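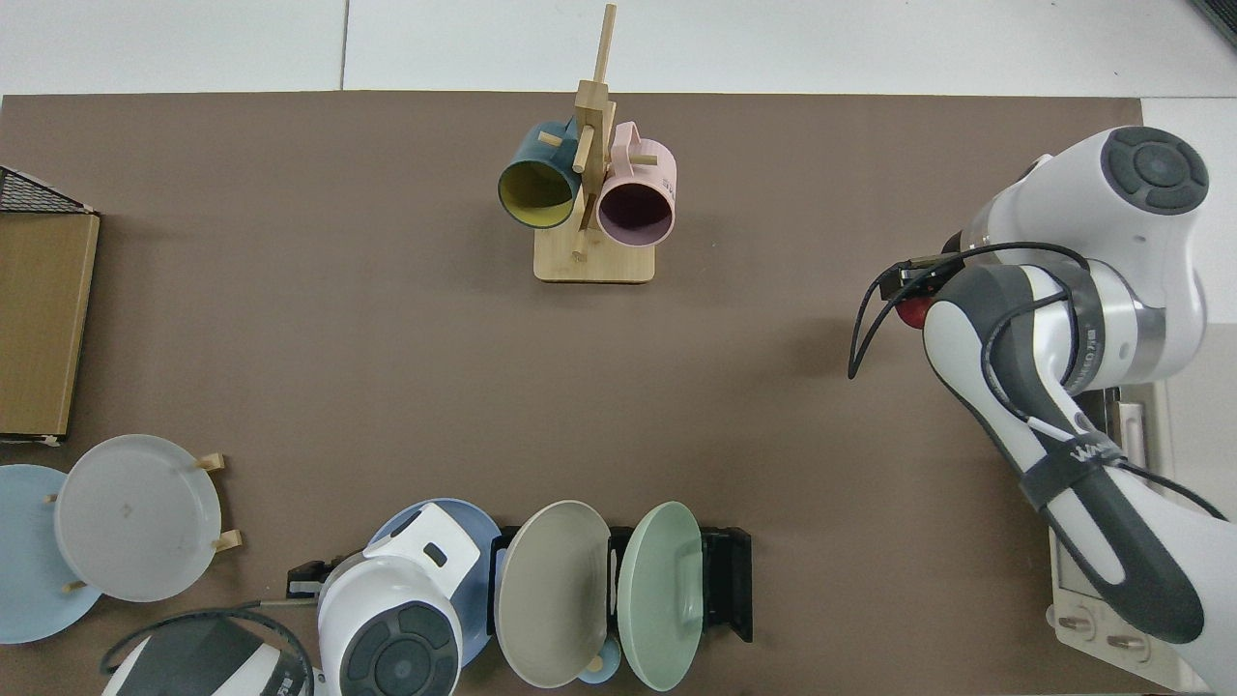

Workshop > People > Table Talk

Gwawr Gethin warned me before I came over that I'd be drinking out of a jelly jar. "The mugs are working," she said, and put the kettle on.

I'd wanted to write up her build since November, when she brought half of it to the Britside open evening and spent most of the night under the table looking for a screw. Britside, if you haven't been, is the shared workshop behind the old feed store on Herath Street, and Gwawr has had a bench there for three years. Lately the project has moved between the bench and her back room at home, depending on who needs the space more (the canoe people won the last round). It's a pair of small robot arms bolted down to a brown tabletop, and she's teaching them to deal with crockery: plates into stands, mugs onto a mug tree and off again.

Why dishes? I figured there'd be some big plan, and there sort of isn't.

"I broke my wrist," she said. "I had one good hand and a sink full of plates, and I got really interested in how much I was doing with the other hand without noticing. Holding the rack still. Turning a mug around so the handle faced me. So when I could finally use a screwdriver again, I wanted two arms. Everybody told me to start with one."

Was everybody right?

"Oh, completely! One arm would have been so much easier. I had 15 weekends of them bumping elbows."

The arms came secondhand from a guy who was clearing out his garage, and the first one showed up in a box with a bag of bolts that didn't fit anything. She's replaced a fair amount since. The control software is her own, a heap of Python she calls Idberg, after the street she grew up on, and she's a little embarrassed about it. "There's a file in there called final_final_arms. I'm not going to show you that one."

I asked what had eaten the most time, thinking she'd say the software, and she said cables before I'd finished the question.

"Cables! You sit there with the arm switched off and you move it with your hand and everything looks lovely. Then you run it and the shoulder goes around and the wire to the gripper goes tight like a clothesline. I pulled a connector clean out the first week. So now I leave big loops, way more slack than looks tidy, and I strap what I can to the forearm. And then the loops catch on the plates. You pick which problem you want."

She'd like to run them through a sleeve eventually. She bought one, and it was too stiff, and it's now holding up a tomato plant.

We got onto mugs, and this is where she really lit up. The mug tree is the plain wooden kind with short pegs, and she's fond of it and also kind of furious with it. A plate in a stand is pretty forgiving, she says. You come in from above, get the rim in the slot, and let go. A mug has to go on by its handle, and the handle has to be where you think it is.

"The peg's this long," she said, holding up her thumb. "You miss by a little bit and you've just pushed the tree across the table. I did 130 mug runs in November and wrote every one down. The good day was 19 in a row. Then I moved the lamp and it couldn't find a handle to save its life."

So the light matters that much?

"For the way I'm doing it, yeah. A dark mug with a bright inside, it does fine. Pale ones are harder for me. And anything shiny. I know people who'd fix that with better training data and they're probably right, but I've got a day job, so I bought a different lamp."

She's picky about colors for the same reason, and most of the plates are thrift store finds, bought because they didn't match. Her sister thinks it's a cute collection. I didn't ask how many had been smashed but she told me anyway: seven, and two of those were her own elbow.

I wondered about safety, with arms on a table in a house where people wander through. She's got a fat red stop button within reach of her chair, and she keeps the speed way down when anyone's visiting. She also won't leave it running to go make a sandwich, which I gather is a rule with some history behind it.

The grippers are what's next. A friend at Tukance, the little print shop two doors down from Britside, is making her softer fingertips, and she's hoping they'll let her stop squeezing so hard. "I grip like I'm mad at the plate. It works, but you can hear it, and I don't love hearing it."

And would she ever let it do the actual washing up?

"With water? Near my motors?" She looked at me like I'd suggested putting the cat in the toaster. "No. I've got a dishwasher. It's very good."

If you want to pester her about gripper pads or swap cable tips, she's usually at the bench in the evenings, and she says to bring your own cup.

14 comments | 38 shares

Recent in Table Talk
A canoe in a room slightly shorter than a canoe
Rewinding a washing machine motor, part two
What we learned from the Britside open evening
Three cheap lamps for a workbench, compared
The bolt drawer: a plea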